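Clulholm Students Teach a Robot Arm to Pack for School

After-school robotics club opens its workshop to families this November, with the Backpack Challenge as the main event

CLULHOLM – The robotics club at Lennox School is inviting families, neighbors and anybody else who has ever lost a fight with a stuck zipper to come and see what its members have been working on since the start of the school year. The club's open evening will be held in November in the school's ground-floor workshop, with doors opening at 5:30 p.m. and the first demonstration beginning at 6. Admission is free, there will be hot cider, and younger brothers and sisters are very welcome.

The centerpiece of the evening is the Backpack Challenge, a project the students chose for themselves after a long and lively planning meeting at which a great many other ideas were put on the board, among them feeding the class fish, sorting colored pencils and wiping down lunch tables. The backpack won by a comfortable margin. The goal sounds simple enough: a robot arm, trained by the students, should find a school bag lying on the floor, take hold of a zipper pull, open a pocket, put something inside and close the pocket again.

As the club has found over many afternoons, there is a lot of work hiding in that one sentence. A bag is soft, so it changes shape as soon as it is touched. A zipper that follows the curve of a bag has to be pulled first one way and then another, and the fabric needs to be held still while that happens. Most of the members had never thought about how they use their own two hands for this until they sat down, opened and closed a bag slowly, and wrote out every movement on paper.

"We spent a whole session just watching each other open our bags, and I have to say it was one of the best sessions we've had," said Innes Rutherford, who teaches science at Lennox School and has led the club since it began 2 years ago. "The students noticed things I would never have noticed. One of them pointed out that she always pinches the fabric at the end of the zipper before she pulls, and she had no idea she did it. That went straight into the plan, and it's still in there today."

The club has 40 members this year, its largest group so far, and they work in small teams that swap jobs every session so that everyone gets a turn at everything. One student guides the arm, another watches the camera view and calls out when a zipper pull slips out of sight, and a third keeps the notebook, where each try is written down along with the position of the bag and anything that went wrong. The notebooks have become quite a treasure over the weeks, full of sketches, arrows, crossings-out and a fair amount of friendly argument in the margins.

The teams began with the easiest arrangement, a bag laid on its back on the floor with the front pocket facing up, and they still return to it whenever something new is being tried. The pink backpack with the gray-teal stripe across its pocket has been a favorite for this, as its small metal zipper pulls give the students something definite to aim for, and the view from the wrist camera lets them judge how the yellow fingers line up with the bag.
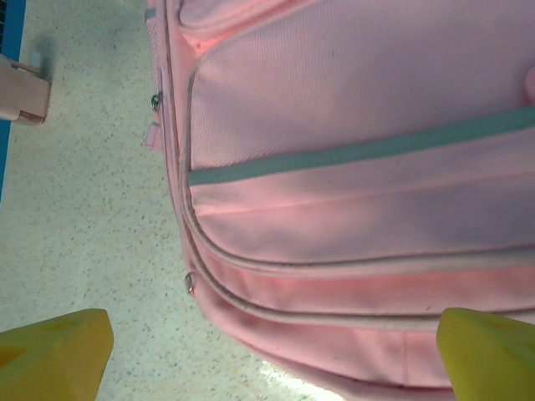

What visitors can expect

Guests at the open evening will be able to watch two rounds of the Backpack Challenge, with the students explaining each step as they go. Between rounds, visitors can try guiding the arm themselves under the eye of a club member, and those who would like to see how a set of recorded tries becomes a training set can sit down with the programming team, who have promised to keep the long words to a minimum. There will also be a table of notebooks to leaf through and a wall of drawings by the youngest members showing what they think the arm should learn next. (Tying shoes is far ahead at the moment, with making pancakes close behind.)

The students have set themselves the target of 200 recorded tries before the end of the school year, and they passed the first 100 in time to put together the program for the open evening. They are keen for visitors to know that the attempts that go wrong are recorded too, and a few of the more memorable ones will be shown on the big screen during the evening, with commentary.

"I'm very proud of how patient they are with it," said Rutherford. "You'll see a team go at the same pocket over and over, and then somebody suggests turning the bag a little, and off they go again. I would love for parents to come and see that part, even more than the finished routine – and do please ask the students questions, they have been practicing their answers on me for weeks!"

Support from local firms

The workshop's arm was set up with help from Zerkel, a machine repair firm in Clulholm whose staff have visited the club to show the students how to check cables and keep moving parts clean. Ditside, the luggage and bag repair shop on the square, has given the club a box of spare zippers and has offered to mend any bags that come off the worse for wear.

Both firms will have a table at the open evening, and Ditside will be repairing school bags on the spot for a small donation to the club's parts fund.

Bags wanted

Lennox School would also be very glad to receive used backpacks in any size, color or style, as the students would like the arm to practice on as wide a mix as possible. Bags should be empty and clean, and at least one zipper should still run. They can be left at the school's front office during school hours or brought along to the open evening, where a member of the club will gladly write the giver's name in the notebook beside the bag's first try.

About the club

The Lennox School robotics club meets after classes during the school year and is open to students in every grade. No experience is needed, and all equipment is provided. New members may join at any point in the year by picking up a form at the front office or by speaking to Innes Rutherford in the workshop.

Press contact

Reporters and photographers who would like to attend the open evening, or to visit during a regular club session, are asked to get in touch with Innes Rutherford through the Lennox School front office in Clulholm.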